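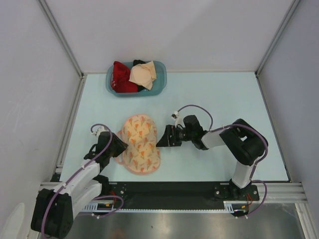 Cloth looks like one smooth thing, but it is made of many thin threads. Each thread is made of even thinner hairs, and these hairs are called fibers. Take a look at the cloths in the teal bin, the deep red one and the pale one beside it. They are crumpled and folded, and still they do not break. A sheet of dry clay could never do this! Cloth can bend because its threads are thin and can move a little against each other.

Where do fibers come from?

Some fibers grow on plants. Cotton is a soft white hair that grows around the seeds of the cotton plant. Linen comes from the stem of a plant with the name flax. Other fibers come from animals, for example wool from sheep. Silk comes from the silkworm, and one cocoon can give a thread longer than 300 meters. There are also fibers made in factories, like polyester.

How does a fiber become a thread?

The fibers are pulled and twisted together. This work is called spinning. You can try it with a cotton ball. Pull a small piece slowly and turn it between your fingers at the same time. If you only pull, it comes apart. If you twist it — many times, maybe 30 — it becomes a little string.

How does a thread become cloth?

In weaving, some threads go up and down, and others go over and under them from side to side. In knitting, the thread makes loops, and every loop holds the next one. For this reason a knitted sweater stretches more than a woven bed sheet.

Try at home: cut 9 strips of paper and weave them into a small mat. Use two colors, then you can see the pattern better.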